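Folding by the Thousand

By October the laundry project at Nondex had 1,034 recorded folds on disk, and Sunil Bandara wanted to throw out a good part of them. The operators had become too neat. They laid each garment square to the table before they started recording, and a policy trained on those runs stalled when a sleeve was tucked under.

The rule now is that clothes come out of the bin as they fall. An operator drives both arms by hand from a pair of leader arms, and joint angles, gripper positions and video are logged together. A session is 50 episodes, with a break after 25.
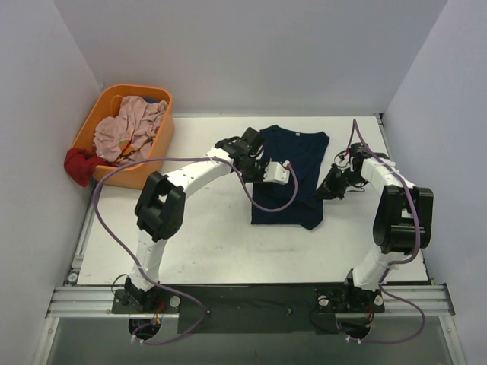
Labeling takes longer than recording. Each episode is split into stages - pick, spread, align, fold, place - and a reviewer marks where one ends and the next begins. The spread stage causes the most argument. A navy top can lie mostly flat, neckline toward the back wall, and still have soft wrinkles across the body and a hem that bulges at one corner. Bandara's guide counts that as spread. An earlier version did not, and 11 sessions had to be marked again.

Failed grasps stay in the set if the operator recovers. Dropped garments are kept too, under a separate tag, and left out of training for now.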